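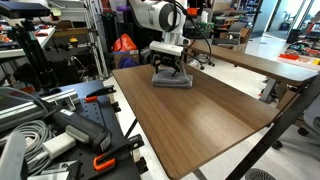 Gray towel folded on the far end of the work table, with the pegboard bench at left.

Shared workshop: folding and storage of towels
3534 views · 11 replies · 2 shares

g_adams
Members are asked to review the following proposal before the July order is placed. Towels used at the work tables are at present returned in whatever state the last person leaves them. I propose that every towel be folded in half lengthwise, then into thirds, and placed flat at the far end of the table when work is finished. The table top should otherwise be left clear. Comments are invited in this thread.
Gerrit Adams, workshop coordinator
Posted July 5, 2021

ndagdelen
Thank you for setting this out. I support a single method, but I do not agree with thirds. The larger towels become too thick when folded that way, and the top layers slide when the stack is carried. Folding in half twice gives a flatter result and is easier to teach to new members.
Nesrin Dağdelen

benchrow_1113
I would ask that the proposal also address the pegboard bench. The photograph shows a tidy towel at one end and a crowded bench at the other. The rail, the power tool and its cable occupy most of the working surface, and there are two orange-handled clamps on the bench as well. A rule for cloths seems a minor matter by comparison.
2 likes

g_adams
The bench is covered by the storage guidelines circulated in June. Clamps may remain attached to the bench. Hand tools are to be put away at the end of each session, with cables coiled. I would prefer to keep this thread to the towels.

benchrow_1113
With respect, the June guidelines do not say where the longer rails should go. They do not fit the shelving, and members therefore leave them on the bench. Please treat this as a formal request for a location.

carrilho_room
In the Carrilho room we have folded towels in half twice for some 3 years without difficulty. A separate question is whether they should be left on the table at all. A cloth lying on a wood-grain top collects dust and small shavings, and the next person then wipes a finished piece with it. We keep ours on a shelf and bring out one at a time.
3 likes

ndagdelen
That is a fair point regarding shavings. I would still allow one towel on the table during working hours. Members who must walk to the shelf will use their sleeves — I have seen it many times — and we then have oil on the chairs.

serkon_member
May I ask what is meant by "towel"? The Serkon order included thin polishing cloths as well as the thicker ones. The thin cloths do not hold a fold and should be laid flat in a tray. Any written rule should distinguish between the two.

g_adams
Agreed. The rule will apply to the thicker towels only. Polishing cloths will go in a tray, to be supplied.

carrilho_room
Would the coordinator then accept folding in half twice? There appears to be more support for it here than for thirds.

g_adams
I remain of the view that thirds make better use of the shelf. I will nevertheless put both methods to the members at the next meeting and record the result. The matter of the longer rails will be added to the same agenda.

benchrow_1113
Thank you. I will bring measurements of the rails.

Show earlier replies · Share (2)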